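Wulside laboratory compares two grippers on kitchen mugs

2022-06-17

The robotics laboratory in Wulside has begun a comparison of two grippers for small household objects. The work is led by Elvira Londoño, together with the company Fundwood, which supplies the control software. Enamel mugs were chosen as the first objects.

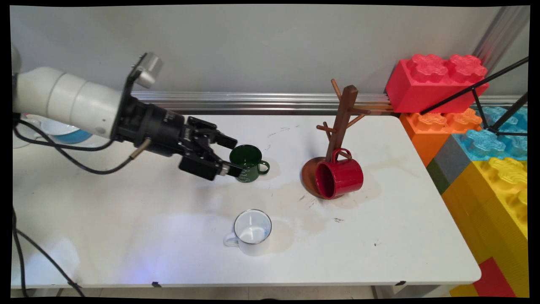
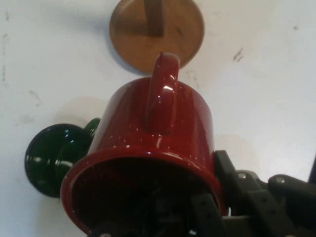

The list of trials has 754 entries, and each gripper must go through all of them with the same arm. "A mug looks easy, but the handle and the rim ask for different grasps," explains Walter Ayala, who writes the protocol. He wants also to compare the wrist camera with the fixed one — until now the team has used mainly the second. The results will be presented in Urrego in October.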